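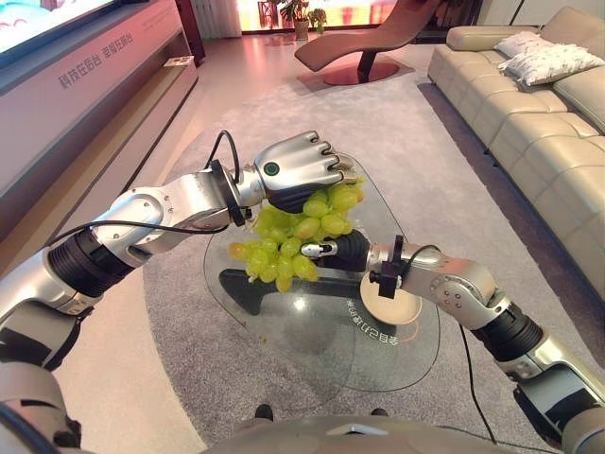 Grape handoff, left hand to right – wrist cable advice wanted

trellisfoot
Been at this since August. Left hand is the silver humanoid type, right is the gripper with the speckled gray plate. The whole thing runs on a Pal controller I got secondhand, and the living room has been the test bench for longer than was agreed. Left holds the bunch from the top, right comes in underneath. I've logged 1,137 tries and I'm still losing the bunch at the moment of release. My theory is cable drag at the wrist. The loop pulls on the collar when the forearm rotates and the hand opens late.
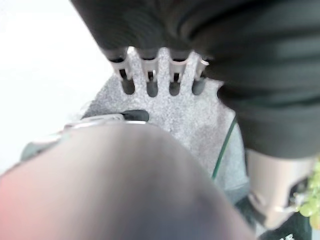
Plate is my own design, printed. I did 2 versions and the first one cracked at a slot, so please be gentle about the slots.

ohmwrecker
Cable drag, sure. Or you're letting go before the other side has any load on it. What does your current reading do at handoff?

trellisfoot
It does whatever it likes. Noise, then more noise, then grapes on the rug. Light gray rug, for the record.

bracketeer_9
I had the same loop on my Orevis arm and it was the cable. Rerouted it inside the forearm and the late opening went away. Cost me an evening and some skin.

ohmwrecker
One arm, one story. He has a log of 1,137 tries and we're going to diagnose it by anecdote?

bracketeer_9
You could read the log for him.

ohmwrecker
Post it and I will.

Prutunov_fan
Switch to a Prutunov wrist and stop suffering.

trellisfoot
Those are 800 before shipping. I have spent 400 on this entire arm and I have to live with the person who knows that.

quietservo
Different question, why hand over at all? Put the bunch on the table with the left and pick it up with the right. Ulivel's old tutorial does it that way and it's dull but it works.

trellisfoot
Glass table. Depth camera sees the floor and goes looking for grapes down there.

quietservo
Tablecloth.

trellisfoot
I don't want to talk about how long I've been at this without thinking of a tablecloth. Still want the handoff, though. Log goes up tonight after 9.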